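Mostska Counter Tasks, data card
Last edited 2024-11-27

What this is

Simulated episodes of one robot arm doing small kitchen jobs on a worktop. We put the set together to get a plain answer to a plain question: can a general-purpose arm tidy a kitchen counter yet? At the moment the answer is no, though it can do parts of the job.

Contents

600 episodes in 24 kitchen layouts, covering 13 chores. Typical ones are picking up a can, moving a kettle out of the way and putting groceries together at one end. Each episode comes with a written instruction, the joint positions, the gripper state and a pass or fail mark. Everything is rendered. There is no footage from real kitchens in this release.

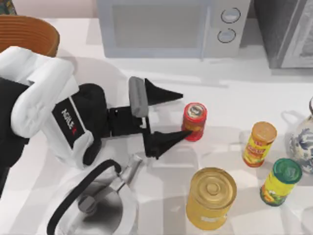 Can pick-up layout, with the gripper open at the small red can.

Cans of different heights and widths share the counter with things that should be left alone, such as a vase or a kettle. A run fails if the arm knocks over anything it was not asked to move, even when it gets the right can.

What works and what doesn't

Single pick-ups on a clear stretch of counter mostly pass. Crowded layouts are a good deal worse, and wide cans are the usual trouble. Chores with several steps rarely finish – the arm tends to lose its place after the second object.

Layouts came from Sterkwood and the chore list from Clusumen. The Lozano baseline is in the baselines folder, along with its settings.

Known problems

2 layouts have shadows that flicker between steps. They were reported in April and are still in the set. Contact forces are rough, so please don't use them to judge grip strength.

Not suitable for

Safety testing, or any claim about how an arm will behave around people.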